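Diario de Illik, junio, casi medianoche

Acabo de llegar del taller y no me voy a poder dormir, así que lo escribo ya. ¡Illik tiene muñeca nueva! Llevaba 12 días con la pieza impresa encima de la nevera y el rodamiento sin aparecer, y hoy por fin estaba el paquete en la estantería de Zulau, debajo de las bobinas de otro.

La he montado en un rato, salvo por un tornillo M3 que se ha ido rodando debajo de la fresadora y que sigue allí. He puesto uno más largo con dos arandelas. Queda feo y aprieta de maravilla.

Lo primero, mirar por la cámara de la muñeca. Antes del cambio los dedos salían torcidos, con uno bastante más alto que el otro, y yo iba corrigiendo a ojo. Ahora suben derechos desde abajo y casi se tocan en el centro. El rotulador estaba más arriba y un poco a la derecha, con la punta negra hacia abajo, y me he quedado un buen rato mirando la pantalla sin mover nada, de puro gusto.
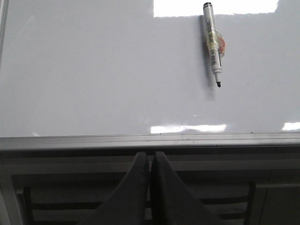 Los reflejos

Con la pizarra sigo peleado. Brilla muchísimo con las luces del techo y Saludo (mi programa de visión, que empezó como una cosa para que el brazo saludase y se quedó con el nombre) confunde las manchas blancas con el cuerpo del rotulador, que también es blanco. He bajado la exposición y he probado a buscar solo dos cosas, la punta negra y el rojo anaranjado de la piruleta. ¡Mucho mejor! El rojo lo encuentra enseguida, y a partir de ahí calcula hacia dónde apunta lo demás. Me da un poco de rabia no haberlo pensado en primavera, cuando me pasé tardes enteras con los umbrales de gris.

El envoltorio le sigue liando el contorno. Para mañana: recortar la máscara por abajo y quedarme con la mitad de la punta.

También he tocado la apertura. La tenía en 8 centímetros por miedo a empujar el rotulador, y con tanto hueco la pinza tarda una eternidad en cerrar. Ahora se acerca con los dedos separados, espera a tener la punta mirando al hueco y entonces Saludo da el aviso. Cuando lo he visto así en la pantalla he pegado un grito, creo que han pensado que me había pillado un dedo. 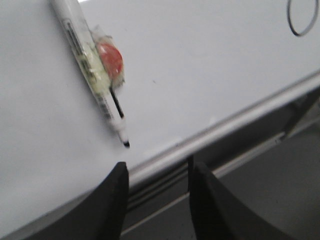
Cables y placa

La Stotau se calienta menos desde que le puse el disipador, pero el cable del codo sigue rozando al girar. Le he puesto espiral y una brida a medio camino, y ya no se engancha con la tapa. Apuntar para que no se me olvide: el conector del cuarto motor está al revés que los otros. Marcarlo con pintura, que ya van dos sustos.

De la lista vieja tacho rodamiento, espiral y exposición. Quedan 4 cosas, y una es barrer.

Después me he pasado a la cámara fija, la que ve la pizarra y los armarios, para medir distancias sin que se mueva el punto de vista. El óvalo negro me viene estupendo como referencia. No cierra arriba a la derecha, tiene un ganchito, y justo por ese ganchito sé siempre si la imagen está girada. Quiero que algún día Illik repase la línea entera sin salirse. He dejado el temporizador en 15 segundos entre captura y captura y me he ido a por un té.

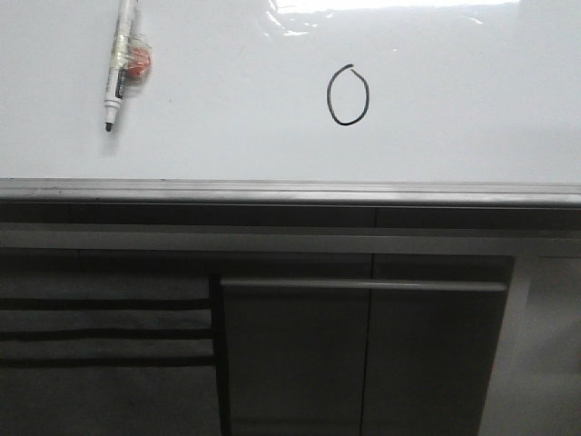 Desde la mesa del fondo me preguntan si no sería más fácil empezar por una línea recta, y que si le he puesto algún muelle al portarrotuladores, porque con el brazo rígido la punta se va a aplastar al primer error de altura. Pues no, no le he puesto ninguno, y tienen toda la razón. He encontrado uno de bolígrafo en el cajón de los restos y me lo he traído a casa en el bolsillo.

Lo tengo aquí al lado del teclado. Mañana dibujo la pieza antes de desayunar y la dejo imprimiendo.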